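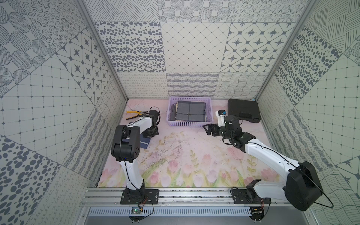

Drilden Kitchen Towel, Heavy Weave

Most kitchen towels are sold on the strength of their stripes. They look lovely folded over the oven door, and then you spill something, and they push it politely to the other end of the counter. The Drilden was made for people who spill things.

It is plain cotton, woven thick, with a hanging loop sewn into the hem so it doesn't come off the first time somebody tugs. We tried a decorative loop once. We sold 11 of those towels and got nine of them back.

Colors

Saltier (off-white, shows everything, you were warned)
Carbone (near black, shows flour and nothing else)
Prostach (a green that our supplier named and we have stopped asking about)

Washing

Wash before first use. New cotton has a finish on it that repels water, a funny quality in a towel. Two washes will usually fix it.

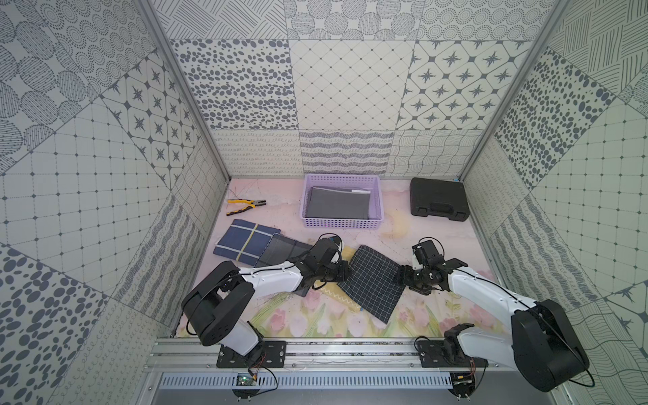
After that, warm water and no fabric softener. Softener coats the fibers and puts you right back where you started – only now it smells like a meadow. Tumble dry on low or hang it up. You may iron it if you have that kind of life.

Expect a little shrinkage, mostly lengthwise. We cut them long on purpose, so please don't write in to say yours arrived too big. Wash it, then write in.

Availability

The December batch was 1000 towels and there are 104 left, nearly all of them Prostach. Carbone is due back with the next delivery. Sold singly or in pairs, and the pair costs exactly twice as much as one. We did think about a discount.

Item 126 in the printed catalog. Page updated February 2023.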